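Old boxes, cables and small things: our October sorting

Many of you have asked what happened with the boxes that came with us when we moved from Havlíček to the new workroom in Jirkevora. The short answer is that they stayed closed for 12 weeks, and then we needed the space. In October we started to open them. I was asked to write a few words about it for the Flekix newsletter, and I hope it will be useful also for the colleagues in Plastdale, who have the same work before them this winter.

We began with the white tables. They have rounded corners and a smooth top, and they are good for sorting because small parts are easy to see on them. We had one rule: one box on the table at a time. In the first days we did not keep it, and the contents of two boxes became mixed. It took us a whole morning to put them back in order.
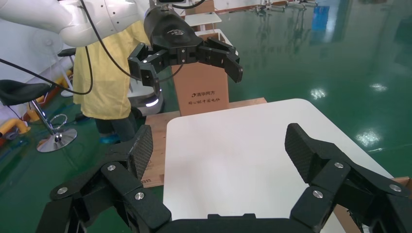
A computer box behind one of the white tables, with its Chinese printing still easy to read.

The boxes themselves were a question. Some people wanted to flatten all of them at once and bring them to the paper collection. I was against this. A strong box made for a computer is worth keeping, and we would only have to buy a new one when something must be sent away. So we agreed that boxes with a good bottom and straight walls stay, and the soft ones go. In total we opened 46 boxes and kept 28 of them. The list is on the shared drive, with the inside measures, so please look there before you order new packaging.

The wooden boards were the next subject. We have several light brown ones and also smaller pieces, and for a long time they were standing behind the door, where they fell down each time somebody came in.

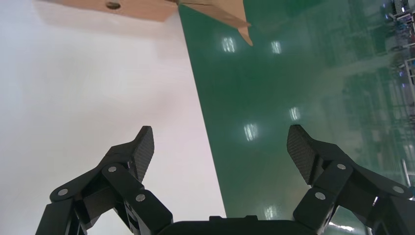

My proposal is to keep every board that is big enough to put under a table or a box, and to write the size on it with pencil. Small pieces with holes in them may go to the hobby corner. If you want a piece for home, please ask first – last month one board disappeared and it was needed the next day.

Then there were the things which did not have any home. Each of us had brought a few of them from the old place, and each of us thought that another person was using them. For these we made a simple system with three open boxes: things we use every week, things we use sometimes, and things we do not know. The third box was full first, as you can imagine.

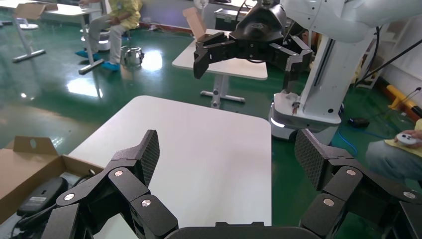 A mouse goes together with its cable and is not put into a box with heavy parts. Kitchen things like pots do not belong to the workroom boxes at all, so please take them back to the kitchen when you find them. It is also much better to sit on a low stool for this work than to bend down all day. After two hours my back was very thankful for it. And please continue to wear the blue shoe covers when you come in, because the green floor shows every step.

The largest job was the cables. We had them in bags, in drawers and at the bottom of almost every box. We tried rubber bands, but the old ones broke when we touched them. Now each cable is folded in long loops and closed with a twist tie, not too tight, and the plug stays outside so that one sees at once what kind it is. 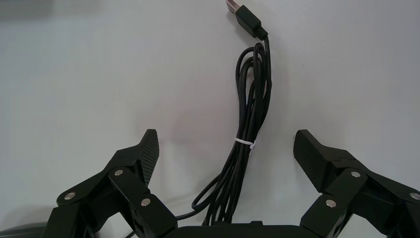
Black USB cable, folded and held with a white twist tie.

Cables that have a damaged plug go to the electric waste, and the others are waiting in the drawer under the window. If you miss a charger or a cable since the move, please come and look there before the end of the month. We are usually in the workroom until 3 in the afternoon. Empty bags and spare twist ties are also welcome, we have used almost all of ours.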